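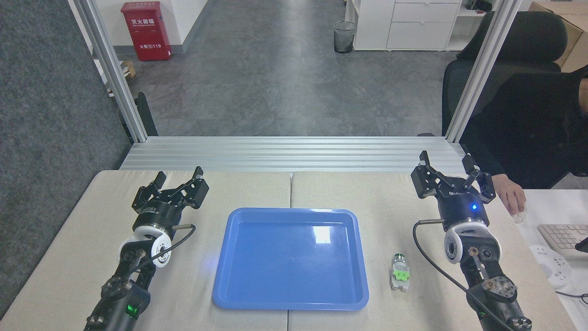

Two-arm bench station from Fivora, with a blue tray between the grippers.

Home | News | Products | Service | Back issues

June
By the Kilomville Automation Newsletter desk

Fivora has opened orders for its two-arm bench station, a kit meant for small shops that sort, pack or test parts by hand and want to try automating one job at a time. The kit comes with 2 arms, a two-finger gripper for each, an aluminum frame and the control software. The table is sold separately, and most buyers will want the padded top so dropped parts don't bounce.

Fivora says each arm can lift up to 3 pounds with the gripper on. Setup at the Ospina demo office took us one morning, and most of that went to running cables. Leave plenty of slack at the wrist. Our first try was too short and we had to redo the left side.

Teaching a job is done by moving the arms through it by hand. Fivora suggests 25 passes for a simple pick and place. We ran ours with small switch parts going into a tray, and after training it got 98 of 100 into place. Shiny trays gave it more trouble than dull ones under the office lights, so bring your own tray if you book a demo.

The software manual is thin on error codes. Phone support was good and picked up quickly.

Rental is handled through Cevdale, by the month, with training for two operators included. Demo slots at Ospina are open mornings until noon. Spare gripper fingers ship from the Kilomville warehouse.

Previous | Next | Subscribe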